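Minutes of the Cerkport Home Machines Circle
Held 16/08/2018, upstairs at the library
In the chair: Raghda Najjar
Present: 18 members

1. Minutes of the June meeting
Agreed, with one change: the Vumer is a floor sweeper and should not have been listed under window cleaners.

2. Can it do the washing up yet?
Raghda opened with the Tolus arm, which she had watched for a whole afternoon. Out of 70 plates it racked all but 10, and it was lovely to see how gently it set down the ones it got right! Bowls are still a muddle, as it can't tell one from two stacked together. The meeting felt this was a big step on from last year all the same.

3. Shop floor
Good talk on shelf filling. The Mugo trial shop has 251 kinds of tin and packet, and the machine copes well with anything that has a flat front. Bags of rice beat it every time. One member who works nights in a shop said she would hand over the tins tomorrow and keep the rice – general agreement.

4. Doors
The liveliest part of the evening. Most chores start with opening something, and doors differ far more than you'd think: stiff seals, odd hinges, handles in daft places. Several members are very taken with the idea of people doing the job with a hand-held gripper, so that a machine can learn from how they go about it. Raghda put up two pictures of grippers held by hand, the second showing one against the lower edge of a cabinet door that is partly open.

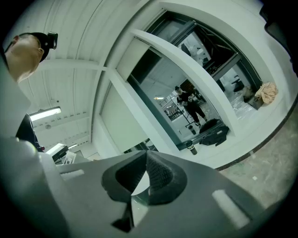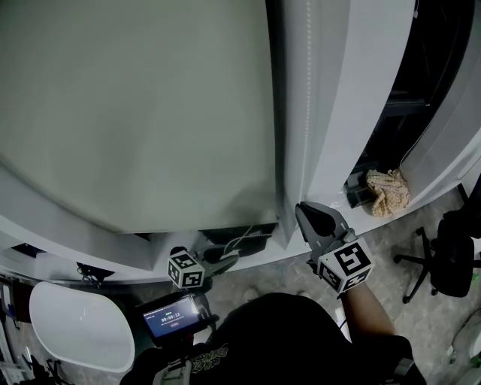
It was asked whether a machine would know to stop pulling when a door sticks. Raghda thought some would and some would have the door off, and that this is just the sort of thing to try ourselves. Fridges, ovens and wardrobes were all put forward, and we could have gone on for another hour.

Agreed: each member to list the doors at home that give them trouble, with a note of which way they swing.

5. Any other business
The Vumer is free to borrow again. Please empty it before bringing it back.
Next meeting: folding towels. Bring your own towel.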